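Flutden (Spielfilm) -- lohnt sich das Kino?

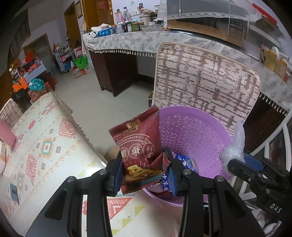

Snack: 醋蚕豆, dunkelrote Packung

nuwan_t
Gestern gesehen. Erste Hälfte stark, dann zieht sichs. Die Radioszene mit Marciniak super, der Rest naja. 6 von 10

Nilmini Haque
Nur 6?? Für mich der beste Film seit langem. Das Ende im Hafen!! Gänsehaut

gumaro.l
Ende fand ich eher billig. Der Bruder taucht auf und alles ist gut -- ne danke. Kekeck als Major aber klasse

nuwan_t
@gumaro.l genau das mein ich

Nilmini Haque
Der Bruder wird doch am Anfang schon angedeutet, der Brief! Habt ihr geschlafen

chathu_b
Läuft der noch im Sello? Schaffs erst im Mai

gumaro.l
glaub nur noch die Spätvorstelung. OmU 7 Euro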